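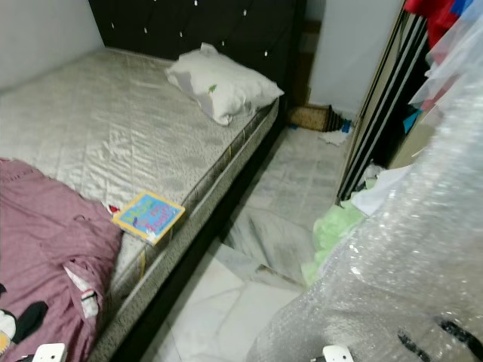 We bought the Juretix mattress after my back finally gave up on the old one, which had come with us through two apartments and a very long drive from Toledo. I'd put off shopping for it all winter, and then one rainy afternoon in November I wandered into the Flivstead store to look at lamps and came home having ordered a bed. The quilted top is a light gray with a soft, almost satiny shine, and the side panel is a darker speckled gray with thin piping, so it looks very smart next to the black base and that big tufted headboard of ours with the little crystal-like buttons. I was worried all that gray would feel like a hotel, but throw a pink blanket and a picture book on it and it feels like home pretty fast!

## Sleeping on it

I'd call it medium firm, leaning toward firm. The first week I wasn't sure about it (I kept waking up and wondering whose bed I was in), but by the second I had stopped reaching for the heating pad in the morning, and I've hardly touched it since. My husband is a restless sleeper - he turns over like a man looking for his keys - and I feel much less of it now than I used to.

The edges are good too. I sit on the side to put my shoes on and I don't slide off, and at bedtime we can pile up for stories with somebody perched right at the edge.

## The things I'd grumble about

That shiny fabric is slippery. Sheets creep up at the corners unless they're the deep kind with strong elastic, and I had to buy 2 new sets from Jallcombe before I found one that stayed put. Blankets slide around as well. With the sheets off for washing, the top shows soft wrinkles, and I can't say whether that matters in the long run, but I would have liked it smoother for the money.

It's also heavy. The delivery fellows made it look easy, and then I tried to turn it by myself and had to go sit down with a glass of iced tea. There was a smell for the first few days, nothing awful, gone once we'd left the windows open.

## Would I buy it again?

I would, yes. We paid extra for the 36-month store plan, and I'm still of two minds about that part. Try it in the store first if you like a soft bed, and lie there a good long while, even if the salesman hovers.

June 24, 2018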